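Recording a Wind Trio in an Untreated Room
Project report, Music Production, second year
Yulan Ding and Nkechi Isah
July 7, 2025

Background

We wanted to find out how much of the sound of a small wind group comes from where the microphones are placed, and how much can be fixed later in the mix. Most of our course recordings had been made in the studio, where the walls are treated and the mic stands are already set up when we come in. For this project we used an ordinary classroom with a hard floor and a row of windows.

The trio was flute, clarinet and bassoon. The players call themselves Ornico and had worked together before. They played a short piece Nkechi wrote for the project, called Clendum. It lasts 54 measures, with a slow opening, a faster middle part in which the bassoon carries the tune, and a return of the first idea.

Method

We recorded the piece in three setups. In the first, a stereo pair stood in front of the group at the height of the players' heads. In the second, the same pair was raised and moved back toward the windows. In the third, each player had a close microphone and we did not use the pair at all. The players kept the same chairs throughout and were asked not to change their dynamics between setups.

Levels were set during the loudest passage, which is the end of the middle part. We did not use a click track. The opening has several held notes that the players wanted to shape by ear, and a click made them stiff in rehearsal.
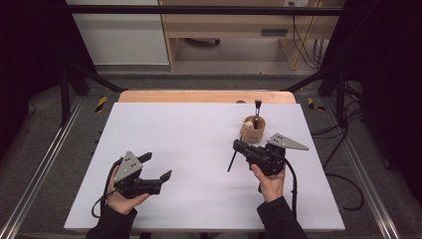
Editing took longer than the recording. We chose one complete take from each setup and made as few cuts as possible, so that the comparison would be fair. The close-mic version needed the most work because key noise from the bassoon was very clear in the quiet sections. Yulan lowered it by hand, note by note. A high-pass filter at 40 Hz was applied to all three versions. We added a short reverb to the close-mic version only.

Listening test

Students in the Bhat ensemble class listened to the three versions over headphones without knowing which was which. They wrote down which one they liked best and one or two words about the sound. The volume was matched by ear before the test.

The first setup was the favorite. Words that came up for it were "clear" and "natural." The raised pair was called "far away" by several listeners, though a few liked it for the slow opening. Opinions on the close-mic version were split. Some listeners enjoyed hearing the clarinet so well, and others said the three instruments did not seem to be in the same place.

Problems

The room had a hum that we did not notice until we listened back. It came from the ventilation and was strongest below 200 Hz, where it overlaps with the bassoon. Cutting it out made the bassoon thin, so we left most of it in. We should have recorded a minute of the empty room before the players arrived and checked it on headphones.

We also lost time tuning. The flute went sharp as the room warmed up, and the take we used for the second setup is slightly higher in pitch than the others. This may have affected the answers in the test.

Next steps

In September we plan to record Clendum again in the studio with the first setup and compare it with the classroom version. Nkechi is also rewriting the bassoon part in the middle section, which has nowhere to breathe.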